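Week two of hand testing. Same arm, same two gray bins, but we swapped the two-finger gripper for the Oltix hand.

The two-finger did fine on anything with a flat side. It scored well on boxes and badly on soft stuff. The pouch folded up and slid out most of the time.

Oltix so far: 186 picks logged, 10 of them thrown out over a bad camera calibration on my end. Soft items are better. Small hard items are worse, and the long thin rod is worst of all.

Speed is the cost. The hand needs 5 seconds to settle before it closes. Heather Henare thinks we can get that down to 2 with the new controller settings. I'd like to see it before I believe it.

Other thing I changed - both bins are clamped at the sides now. With the old gripper they could creep and I'd re-zero after lunch. Cheap fix, should have done it in February.

Cables are still a pain. The bundle wraps around the arm joint and I don't love how it bends when the wrist turns all the way. Imogen Bellamy is sending a shorter harness from Jitenberg.

Next up is round things near the wall. Fingers have to come in from the side there, so I'm starting with the blue Spider-Man one. 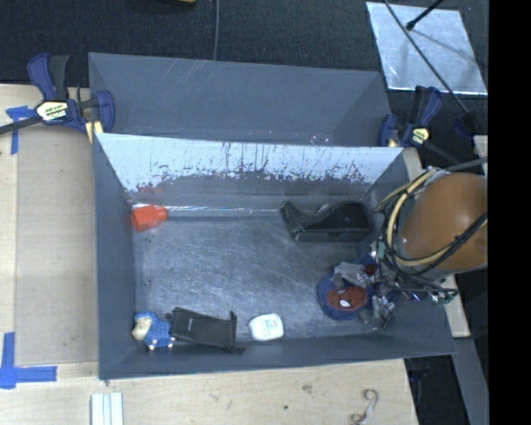 Same object list goes to the Lapointe gripper after this. I'll post both sets of numbers together once Gaétan Fortin has checked my log.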